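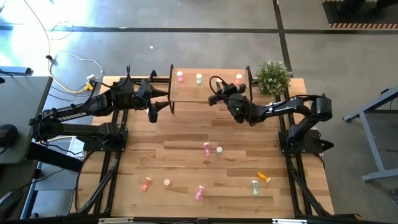 2 min read

Gridholm publishes its care routine for two-arm bench cells

TRINDIRA – Gridholm is thrilled to release Vosine 2, the setup and upkeep guide for our bottle-handling cell, and it's free to anyone who has two arms, a wooden table and a bit of patience!

We've been setting up benches since 2009, and this is the first time the whole routine has been written down in one place. It runs to 18 pages and starts with the rails. Both arm bases get checked for play before power goes on, then each arm is moved slowly through its full reach by hand while a second person watches the cable loops at the wrist. A loop that's too tight will tug on the gripper; one that's too long will catch on the shelf (we've done both).

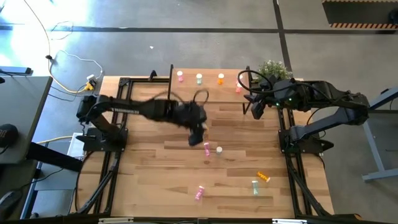 After that come the gripper fingers. They're wiped, closed, opened and compared side to side, and any finger that has drifted out of parallel is realigned before a single pill bottle gets picked up. Shelf height is measured at all four legs, and the organizer tray for spare caps stays off the table until the arms are parked.

The guide draws on 291 entries from our service log, mostly small stuff: a bracket screw backing out, a connector that wanted reseating, a centre mark rubbed off the tabletop.

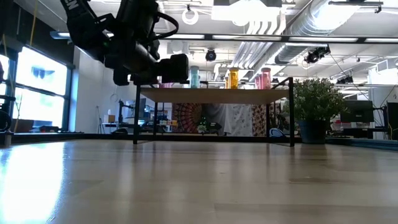

A tester at Hinrichs wrote to us that the cable section alone had changed the order of their morning checks, and asked for a one-page version to tape beside the bench. We loved that idea, and the short sheet is now at the back of the guide.

Bottles lying on their sides have their own chapter, with approach angles to try and a gentle grip setting to start from. Translucent plastic and window glare get a good long section too.
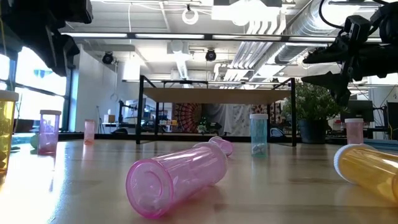 Availability

Vosine 2 can be downloaded from the Gridholm website starting in April. Printed copies can be picked up at our Trindira workshop, and corrections from other benches are very welcome.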